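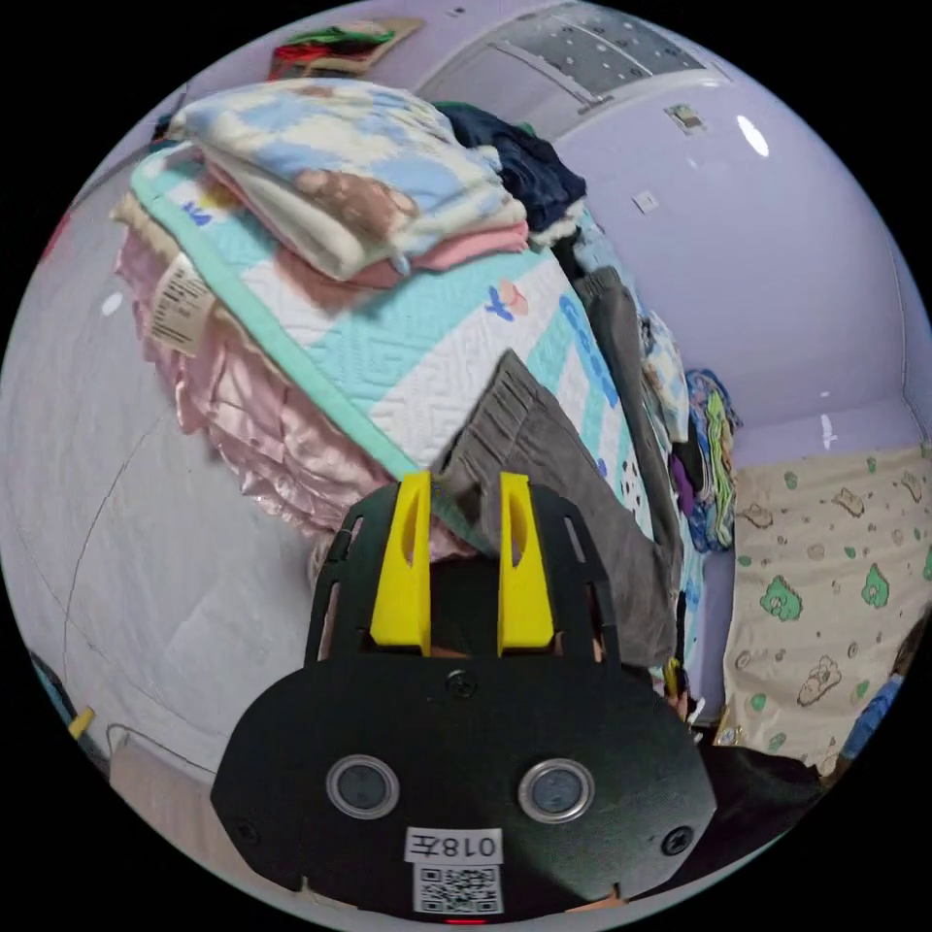
Folded textiles, stacked.

How to read a hotel sale notice before you put money near it

Sooner or later, anyone with a bit of savings and a weakness for the business pages gets sent a link about a hotel changing hands. A group you stayed with once has been bought by a company you've never heard of, for a number with a lot of zeroes, and a friend of yours thinks there might be shares in it. What follows is how I go through one of these notices. It takes an hour and a pot of tea, and most of the time it ends with me keeping my money.

I'll use the Amholm sale as the running case. Amholm, you may recall, was bought by Drondano for $300 million, and everybody involved was delighted.

Step 1: Find out what was sold

The headline will say "hotels". Read down to the fourth paragraph, where the rest of the furniture is kept. Amholm owned 3 hotels. It also owned a car park, a laundry building, two floors of offices and a paddock. All of it went into the price, and the announcement had a colour photo of the pool.

Write the list out by hand and put a tick beside anything that takes paying guests. If there are more blanks than ticks, you are looking at a property deal wearing a bathrobe.

Step 2: Separate the building from the business

One company can own the walls while another runs the front desk under a management contract. At Amholm, the desk was run by Lurnico, and it still is. Drondano bought the walls and the right to collect rent from Lurnico.

Look for the words "operated by", "leased to" or "under management". Then look for how long the contract has left. If the notice says "long-term" and leaves it there, go to the annual report, where somebody will have been made to write down the number. Lurnico had 2 years to run. I have had gym memberships that were longer-term.

Step 3: Do the price-per-room sum

Take the price, subtract whatever you think the non-hotel bits are worth, and divide by the number of rooms. You'll be guessing at the middle part. So is everyone else, only in better shoes.

Compare your answer with other recent sales in the same region and of the same star rating. A seaside place and an airport place shouldn't be in the same column, however similar the carpet.

Step 4: Check the occupancy figure, and its month

Amholm's notice gave occupancy as 74 per cent. Lovely. The footnote said this was for the peak season. A figure for November would have been more use to a person trying to work out whether the heating bill gets paid.

Always ask for the full-year number. If there isn't one, take the peak number and assume the rest of the year is worse, and check the average room rate while you're there. Any hotel can fill its beds if it practically gives them away.

Step 5: Look at who lent the money

"Acquired for" doesn't mean "paid for". Most of these purchases are made with a slice of the buyer's own cash and a large loan. In our case the lender was Wi, a fund with a very short name and a very long list of conditions. The things to note down are:

- how much of the price is borrowed
- whether the interest rate is fixed
- when the loan has to be repaid or refinanced

If the loan falls due before the management contract is renewed, put a star next to it. Somebody is going to have an awkward spring.

Step 6: Read the quotes last

Executives' quotes go at the end of your hour, when they can do no harm. Cross out "exciting", "platform" and "journey" and see if the sentence still stands up. Sometimes there's a fact left – a planned refurbishment, say, or a floor that will be closed for a while. Add it to your list.

Step 7: Wait a day

Put the page in a drawer. If you still want in tomorrow, take your notes to a licensed adviser and let them find the thing you missed. They'll charge you for it, and it will probably be the paddock.

Related articles

What a sale and leaseback means for the tenant
Reading a fund's fee table without crying
Strata, freehold and leasehold in everyday words
Serviced apartments as an investment: the fine print
How to find a company's annual report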